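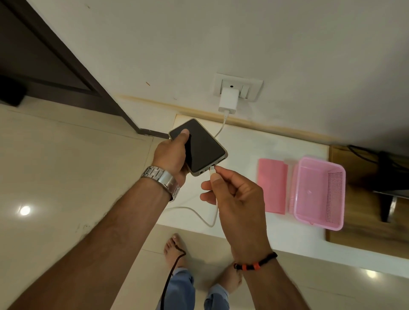 *Fig. 7 - Charging cable at the bottom port of the phone, screen off.*

### Getting the phone ready for the Zunness rover

The phone is the eyes and most of the brain of your rover, so please give it a little time before you bolt anything down. Jonalyn Yap built her first one on a kitchen floor in February and skipped this section entirely, and she would like you not to do the same!

1. Shut the phone down fully. The screen should stay dark while you handle it.
2. Fold a soft, dry cloth and wipe the glass from the top edge down, holding the phone firmly in your other hand. 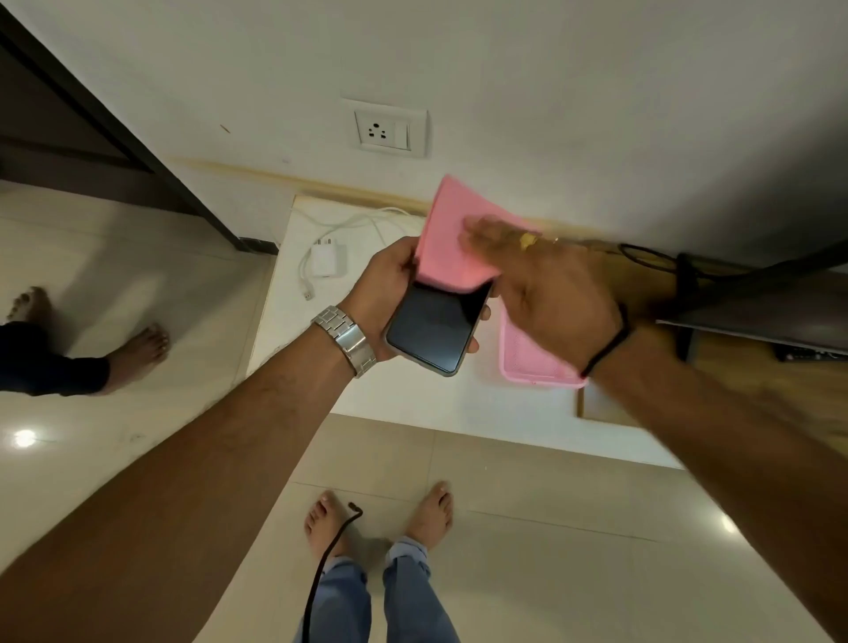

3. Turn the phone over and go over the camera lens as well, with a clean part of the cloth. A greasy thumbprint on the lens is enough to make the line follower wander off toward the nearest table leg.

**Note:** Leave the cloth somewhere you can reach it. You'll want it again after fitting the Brirkura clamp, which always seems to collect fingerprints.

4. Put the adapter in a wall outlet near a flat surface and switch the outlet on if it has a switch.
5. Hold the phone face up, line the connector up with the bottom port and push it in straight.
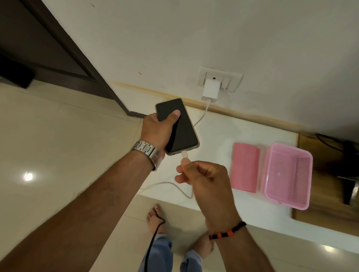
6. Let the phone charge to full, then start it and open the Lindqvist app. Type in pairing code 1121 - the rover's own board has to be powered for this, so go back to the battery section if its light is off.
7. Wait for the two short beeps, unplug the phone and slide it into the clamp.

**Caution:** Never drive the rover while the phone is on the wall charger. The wheels pull harder than you'd think, and the cable will lose.

If the code is refused, hold the reset button for 12 seconds and try again. Bernadette Strickland keeps the list of spare codes in the workshop binder.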